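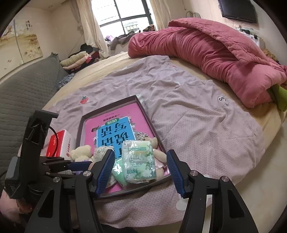

Guides > Vinden Bedroom Storage > Using the Tray > Section 5

5. Sorting small items into the tray

This section covers the sorting of books, soft toys and packets on a bed. For drawer inserts, refer to the Markham supplement.

5.1 Preparing the surface

1. Smooth the sheet under the tray. A fold beneath one corner will tilt the base.
2. Set the tray down with its long side facing you.
3. Stand boxes and paper bags to the left of the tray, clear of its edge.

Note: Maximum load on a mattress is 4000 g. Weigh books first if in doubt.

5.2 Loading

1. Lay workbooks and booklets flat on the base. Either way up is acceptable.
2. Place soft toys on top of the book — largest first, then keychains and other small pieces.
3. Put wrapped packets in last. Tissue packs may be stored inside or outside the tray.

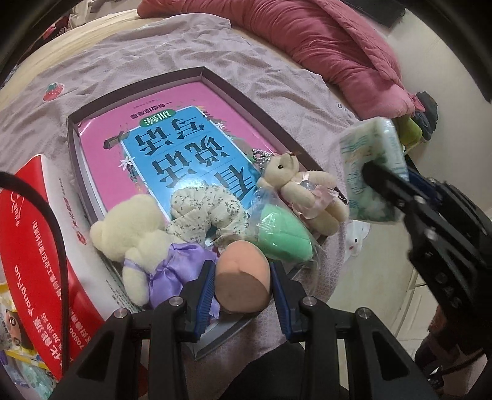 4. Check that ball chains lie flat and are not caught under a toy. Pull the chain free by the ring, never by the charm.
5. Leave 50 mm between the top of the pile and any shelf above.

Caution: Tulle and satin snag easily. Keep tiaras and other items with set stones away from dressed toys. If a thread catches, stop and release it by hand.

Caution: Keep snack packages out of the tray. Crumbs and oil will mark the base.

5.3 Removing items

1. Take out packets before toys. Grip a packet at the middle of the wrap and lift straight up.
2. Support round plush items from both sides. Do not lift by a seam.
3. Remove the book last — slide it toward you, then raise the near edge.

Note: If the base bows when lifted, fit the Baran stiffener, part 62. Fitting is described in Section 7.

Revised December. Text: Danica Vidmar. Checked: Marjorie Furnival.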